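Shared workshop gets its sorting arm running

A secondhand robot arm is now picking up blocks at the Grollosine community workshop in Tomton, where members have been putting together a small sorting cell since April.

The project is called Cruzado. Its aim is modest: take painted blocks out of one bin, put them in another, and do it again until the first bin is empty. The members chose blocks because offcuts are plentiful in the workshop and it doesn't matter much if one gets dented.

The arm was bought for $2000 from Hukent, a packaging firm that was clearing out an old line. It came without a gripper or a stand. Members fitted a metal gripper and ran the air hoses and cables down the outside of the arm, bundled with ties so they can be changed without taking the joints apart. Another $663 went on fittings, cable and a used compressor.

The two grey bins sit one behind the other on a wooden work surface, held by bar clamps. Red and dark green blocks are in use for now, and more colours will be added once the arm can handle those reliably.

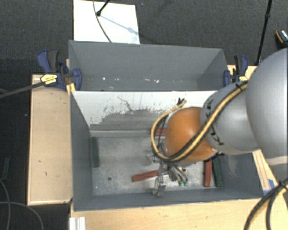
Trial results

In the latest evening trial the arm made 94 picks before it was stopped. Most of the misses were blocks lying hard against a wall of the bin, where the fingers have little room to close. The group is trying a slower approach for those and may grind the finger tips narrower.

Cable length has been the other problem. The first bundle was too short and pulled tight when the arm turned to the far corner, so it was replaced with a longer one that has a loop in it.

The next job is the camera software, which still confuses dark green with shadow under the workshop lights.

Open nights

Cruzado can be seen running at the workshop's open evenings, from 7 p.m. There is room for about 40 people. Entry is free, and closed shoes are required on the workshop floor. Anyone with offcuts of a similar size can leave them in the box by the front counter.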